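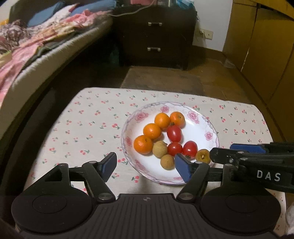

Why can't you just tell the robot to pick up the tomato? Sơn Phí asked that at the first Wakico meeting, and it is a good question to start with.

You can tell a robot to pick up a tomato. The trouble is that a robot does not know what "pick up" means until somebody has worked out all the small parts of it. Where is the tomato? How wide should the fingers open? When should they stop closing? Which way is the bowl? You do all of this without thinking. You learned it when you were a baby, by grabbing things, dropping them and grabbing them again.

Wakico is a student project at Vanags School. Seven students are in it this year. They meet on Friday after lunch, and they do some of the work at home, on ordinary tables. Their job is to show a robot named Pladar how to move pieces of fruit from one place to another.

What is a hand-held gripper?

A gripper is a robot's hand. Most grippers do not look much like a human hand. The ones in our pictures have two fingers each, with a blue pad on the inside of at least one finger. The fingers face each other, so they can close on something from both sides.

On a robot, a gripper sits at the end of an arm. A hand-held gripper has no arm. A person holds it and does the moving. It is a little like using kitchen tongs.

A camera on the gripper records what is in front of the fingers. Later, a computer can study the recording and match up two things: what the camera saw, and how the gripper moved.

Some jobs take one gripper. Others take two, one in each hand. Try pulling a grape off its stem with one hand and you will see why.

What is a demonstration?

When you show somebody how to do something, that is a demonstration. In Wakico, one demonstration is one try at one small job, from start to finish. For example:

Pick up one tomato from the plate. Move it to the table. Let go. Take the gripper away.

That takes a few seconds. Then you do it again with a different tomato, or the same tomato in a new spot.

The students thought 500 demonstrations would be plenty. They reached 500 before the winter break and gave them to the computer. Pladar learned to reach toward the plate, but it closed its fingers too early and pinched the air. So they kept going. By June they had 3,814.

Why so many?

Think about learning to catch a ball. If your friend always threw it from the same place at the same speed, you would get good at catching that throw. Then a different friend throws it higher, and you miss.

A robot has the same problem, only worse. If every demonstration has the orange on the left side of the plate, the robot may learn to reach left. It has not learned anything about oranges. Move the orange to the right and the robot will still reach left.

So the students change things. They turn the plate. They swap the fruit. They use a tablecloth with a pattern one day and a bare table another day. A tablecloth with fruit printed on it is a hard one, because a printed cherry and a real tomato are both small and red. You know that you can't pick up a printed cherry. The computer has to learn it from the recordings.

Why fruit?

Fruit is not all one shape. Wooden blocks from a toy box are the same size every time, but two tangerines from the same bag can be different. Some fruit has a stem. Some fruit rolls. A cherry tomato is smooth and small, and if you squeeze it too hard it splits and you have to clean up.

Fruit is also easy to get. The rule at Wakico is that fruit used for practice gets washed, and split tomatoes go in the compost.

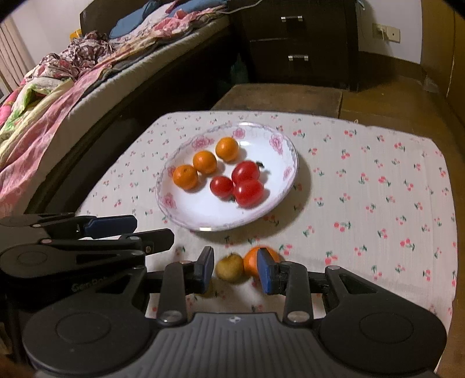
A tangerine between the gripper's fingers, against one of the blue pads.

How a practice session goes

First, you choose the job and write it on the log sheet. The words have to be clear. "Move the fruit" is not clear. "Move one orange fruit from the plate to the tablecloth" is better.

Next, you set up the plate. Start the recording. Hold the gripper still for a moment before you begin, then do the job at a steady speed. Keep your free hand out of the camera's view, unless you are using two grippers.

If you drop something, finish the try anyway and mark it "drop" on the sheet. Do not throw that recording away. The students in Wakico used to delete their drops. Now they save them in a separate folder, and they check them when they want to know which fruit is hardest to hold. So far it is the small round ones.

Stop the recording. Move the plate or the fruit. Start again.

After a while your wrist gets tired, and tired people make sloppy demonstrations. The students trade places every fifteen minutes. The person who is resting fills in the log.

Does the robot think?

No. Pladar does not know what a tomato tastes like, and it does not want one. The computer finds patterns in the recordings. When the camera shows something like this, the gripper usually moves like that. With enough good demonstrations, the patterns get good enough to do the job on a plate the robot has never seen.

Sometimes they don't. In the spring Pladar could move tangerines well and kept missing tomatoes. The students looked through the log and found that they had recorded a lot more tangerines. Everybody liked doing tangerines, which are easier. They spent the next meetings on tomatoes only.

Try it yourself

You do not need a robot for this. You need kitchen tongs, a plate, some small fruit and a partner.

Put the fruit on the plate. Hold the tongs and close your eyes. Your partner has to tell you how to move one piece of fruit to the table, using words only. "Left a bit" is allowed. Touching your arm is not.

Count how many instructions it takes. Then trade places and use a different fruit.

Words to know

Gripper: the part of a robot that holds things.

Demonstration: one try at a job, recorded so a computer can learn from it.

Log: a written list of what you did and what happened.

The next page from the Baltis Young Makers series is about wheels.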